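Rovgate roof box, one summer on

We bought the Rovgate roof box in January, ahead of a long drive down the coast and back. It replaced an old Tolelik that had faded badly and no longer locked. I've now had the Rovgate on and off the car enough times to give a fair account of it.

Fitting takes two people. The clamps slide along a track in the floor of the box and tighten with a plastic knob, and they suited our factory crossbars without an adaptor. The first go took us most of an hour. Now it's closer to 9 minutes, provided the bars are already set to the right spacing – mark them with tape and you won't need to measure again.

The lid opens from both sides, so you can load from the kerb. It held a tent, four sleeping mats and the kids' bags. The key only comes out when every latch is closed, a feature I'd want on any box.
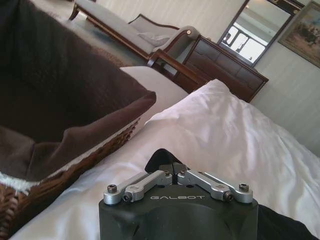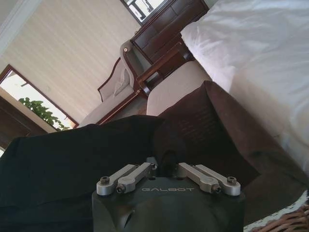

Fitriani Siregar wrote in to say that her Rovgate whistled at highway speed until she moved it back on the bars by the width of a hand, and that the booklet has nothing on this. She also prefers the Plarkero for small hatchbacks, where the Rovgate's nose sits over the windscreen and the tail fouls the boot lid.

I had the whistle as well, though only with a crosswind. Moving the box back helped. On fuel, we used noticeably more with it loaded, and a bit more with it empty, so I take it off between trips.

After about 1,000 kilometres of highway and a stretch of gravel, the clamps hadn't shifted. Dust did get in at the rear corner. Rain didn't, apart from a few drops on the lip when I opened it in a downpour. The gas struts are stiff in the cold and the lid needs a firm push to close.

The warranty is five years on the shell and two on the locks. Spare keys are ordered by the number stamped on the barrel, so write that down before you need it.

Tirta Mandagi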